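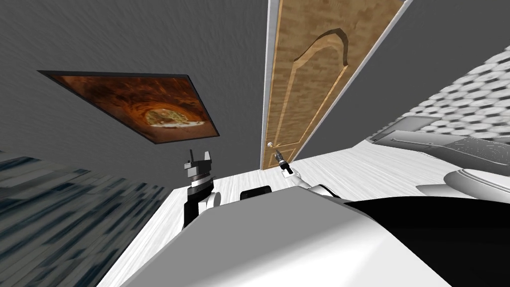 One reader from Wurkham wrote to us that her router has had the same admin password for 12 years, and she asked if this is a problem. We think it is. Older Pruvham routers are still sold with a default password printed in the public manual, so please change it this month.

2 min read

The new firmware, version 304, asks for a new password at the first login. It also turns off WPS, which many of you requested.
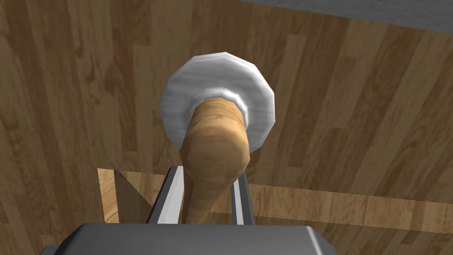
Will the update delete my saved settings? Your settings stay, but make a backup first.

We use cookies to remember your choices. Accept

Related
Guest networks in Kinyua
What is new in Clorulura 2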